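About us

Trolau is a small stationery shop and paper workroom, and if you have found your way to this page you are probably the sort of person who has an opinion about pencils. You are among friends! We sell the ordinary things a desk needs, we teach a few classes at the long table out the back, and we have been known to talk for far too long about the right weight of paper for a birthday card.

The shop was started by Antigoni Ververidis and her cousin Christos Zervas, who took over the old Mallia newsagency when it came up for lease and kept the counter, the shelves and a good many of the customers. There were 66 lines of stock in the beginning, most of them envelopes. These days we carry closer to what people ask us for, which means notebooks, inks, folders, pen holders in every pattern Christos can't resist, and a whole drawer given over to measuring things.

We are very fond of that drawer. A clear plastic ruler is a humble purchase, but a good one will see a child through school and then go on living in the kitchen for years, and we like to choose them carefully. Antigoni favours the kind with a grid of fine dotted lines, a bold marker at 0, 5 and 10, and a second row of numbers running back the other way, so that left-handers and right-handers can share one without any grumbling.
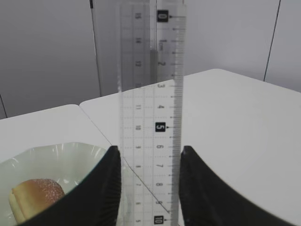
Do I need my own ruler and pens to come to a class?

Please bring them if you have favourites, but there are plenty on the tables for everyone, and you're welcome to try a few before you buy.

Our classes are kept to 11 people, so there is always elbow room. Chrysoula Kyriakidis teaches bookbinding and Filippos Panagiotou looks after hand lettering (beginners very much included, and he is endlessly patient with wobbly capitals). The evening sessions start at 6 and have a habit of running over, mainly when somebody asks Filippos about nibs.

We also believe that nobody does their neatest work on an empty stomach. There's a pause halfway through each class for a bread roll and something to drink, and over the years the plates have become nearly as mixed as the stock. The pale green glass one with the ruffled rim is the colour of mint ice cream and a great favourite at the table, even when it has to share the space with a pen holder and somebody's bottle.

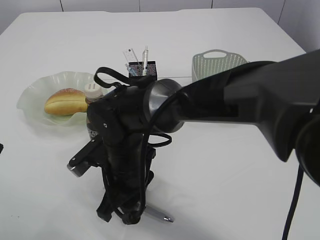

Visiting the shop

We're open every day but Friday, and you'll find parking behind the building. Prams and dogs are both fine. If you're after something in quantity for a school or an office, ask for Reinaldo Trindade, who handles orders of 300 pieces and up and will happily put together samples for you to take away.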